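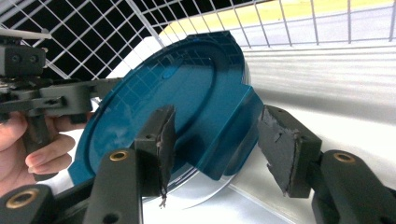

Where do I take a container that has lost its lid?
Bring it to the Kandell community room on Ondrejka Street any afternoon in September, between 3 and 7. Lids with no container are just as welcome.

I went down to the lid swap on opening afternoon with a tote bag full of shame, and I came home with a much lighter tote bag. If you missed the flyer, Kandell is running the swap all month out of its back room, the one that used to be the yarn shop. You bring your odd food containers and your odd lids, you poke through what everybody else brought, and with any luck something clicks.

Gemma Lo Presti set the whole thing up after she cleaned out her mother's kitchen last spring and found two drawers of lids that fit nothing in the house. She put a note on the neighborhood board asking if anyone wanted them. She got 200 replies, and most of them were from people trying to give her more!

"I thought I'd get rid of a bag of plastic," she told me. "I ended up with my whole garage full of it."

By the time the doors opened she and Yaw Baidoo had sorted 3,000 pieces, counting lids and bottoms separately. Round ones go along the window side, square and rectangular ones by the sink, and anything with clips on the lid gets its own tables in the middle. The clip kind is what most people come in asking for, because it's what you carry soup to work in and you really don't want to guess wrong.

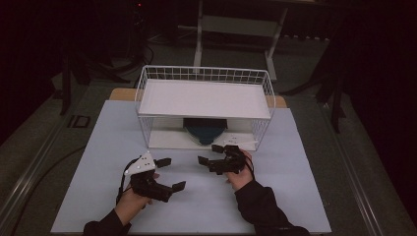

White wire basket with its shelf panel on top, at the Kandell lid swap.

Yaw is the one to ask about storage, and he will talk to you about it for as long as you let him (I let him for quite a while). He's a big believer in wire baskets. You can see into them from the side, crumbs fall through, and if you lay a flat panel over the top you get a second level for the cups and the little sauce tubs. He keeps bowls on the bottom with their lids on, which I always thought was a waste of space. His answer is that a lid on its bowl can't go missing, and I couldn't come up with a good argument against that, even though my cabinet is the size of a shoebox.

He also showed me how he checks a match. Set the lid down flat, press around the rim with your thumb, and then close the clips across from each other before you do the other two. If one clip needs a shove, it's the wrong lid or the seal has slipped out of its groove. He had me try it on a square one from my bag that I've been forcing shut for years. Wrong lid. I felt a little silly.

A couple from the Selel apartments had driven over with a laundry bag of stuff and were working through the rectangles like it was a jigsaw puzzle. Their best find was a mate for a casserole dish that had been wearing foil since they got married. There was some actual clapping.
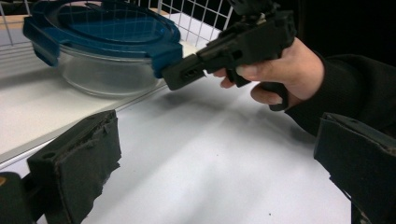
Can I take a container home if I didn't bring anything?
Everything on the tables is free to anyone, with a limit of 3 complete sets per household per visit so the afternoon crowd gets a fair shot.

A few other things I picked up. Please wash what you bring, lids too, and look under the seal, where the old tomato sauce likes to hide. Chipped or cracked glass can't go out on the tables, so leave that at home. Badly warped lids get turned away at the door. Whatever is still unmatched at the end of the month goes to the Ondis reuse shed, and Gemma says the seals can sometimes be saved even when the rest can't, so there may be a jar of those by the register over there.

Parking behind the building is tight, and the side door sticks, so give it a good pull. I walked out with two round sets and a tall one that fits a whole box of spaghetti, and I'm going back next week with the rest of the drawer.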